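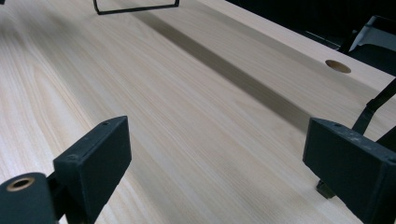

I've been building a pair of hand-held grippers in the shared workshop at Lurkurberg since February. The left one is on its third set of fingers.

The plans come from Stikora. They call for 14 screws per hand, and I got by with fewer.

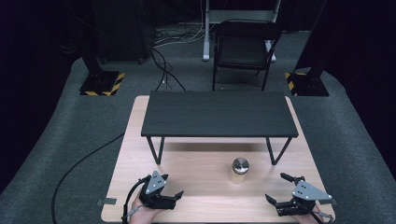

The lever on the right one still feels stiff, so I may change the spring on Friday. Parts have cost me 468 so far, more than I planned.
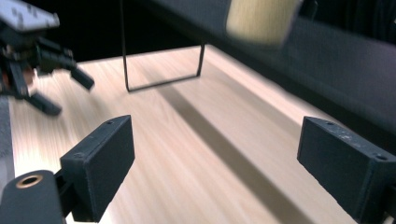
Pevov wrote in to ask if rubber pads would grip better. Maybe, but they'd wear out fast. I'm leaving the fingers bare for now.
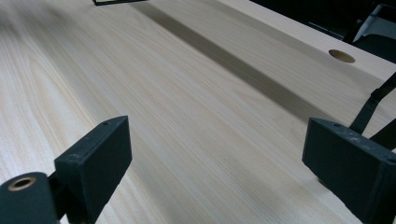
Sastry thinks I should shorten both by 3 mm and try again.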